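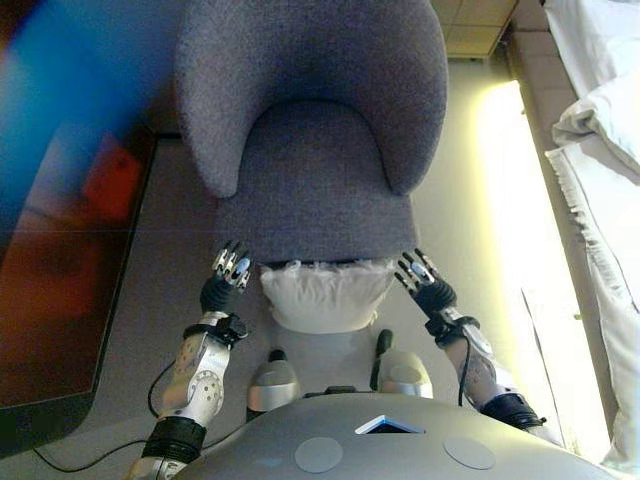 4.2 Cushions and pillows at floor level

Loose soft furnishings made up the largest group of displaced items in the sitting room records. Of the 242 items logged away from their usual place, 73 were cushions or pillows, and most of these were next to the seat they had been used on. Few had travelled to another room. We treat the floor directly in front of an armchair as a location in its own right, separate from open floor, as the two differ in how easily an item is noticed and in how it is picked up.

The tub-shaped armchair is a useful case. Its back and arms form one continuous rim, so a pillow placed on the seat is held at the sides and rear and can leave only over the front edge. Kodikara and Simiyu coded three resting positions for a pillow that had left the seat in this way: clear of the chair, against the front, and partly under it. Agreement between the two coders was good for the first position and poorer for the other two. A full pillow bulges under the seat edge, and from above it is hard to say how much of it is hidden. Disagreements were settled by a third coder (Weerasinghe), who worked from the same pictures without seeing the earlier codes.

Colour helped less than we had expected. A white pillow stands out well against a mid-grey chair, but on a pale floor its lower outline is easily lost, and coders tended to place the edge too far in. Surface was the better guide. Smooth floors, felted upholstery and long-tufted textiles could be told apart even at close range, where the shape of the item was no longer clear (Figure 3).
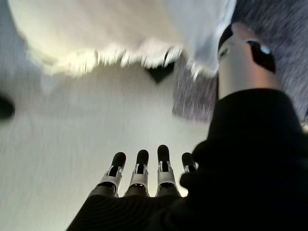
Figure 3. White, fluffy textile over a smooth, pale surface, with a grey speckled texture to the right.

Handling was coded separately from position. A pillow lying clear of the chair can be lifted by one corner or from the middle, and participants in the Jarnby interviews described doing both without much thought. For a pillow partly under the seat the usual advice was to take it by both sides and draw it straight out – pulling on one corner tends to twist the filling and leaves the cover creased. We therefore recorded whether both sides of the pillow could be reached from the front,

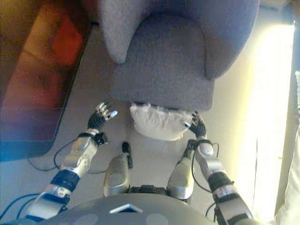

and whether the chair would have to be moved first. The second question matters most for low chairs, where the gap is narrower than the pillow is thick. Moving the chair was coded as a separate task with its own start and end.

Covers raised a further problem. Some pillows were stored in plastic and some had no outer cover at all – we kept both in the main group and marked them with a note. Leaving them out did not change the order of the categories in Table 2.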